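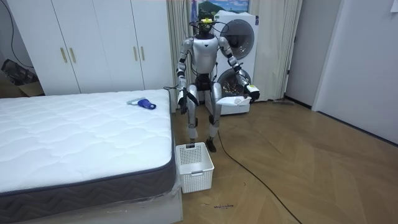

So we finally made it to the Tretelholm open house in December, and wow, that place is bigger than it looks from the road! They were showing the apartments over the old Lawal mill, and we did all the floors on foot (my knees are still mad at me). The one-bedrooms have the washer and dryer stacked to save space, which I loved. Parking was $100 a month extra, which I didn't. Unit 932 had the best light, right over the Wurdale side of the river. Cider in the lobby was free and very good, and I went back for seconds before the drive home.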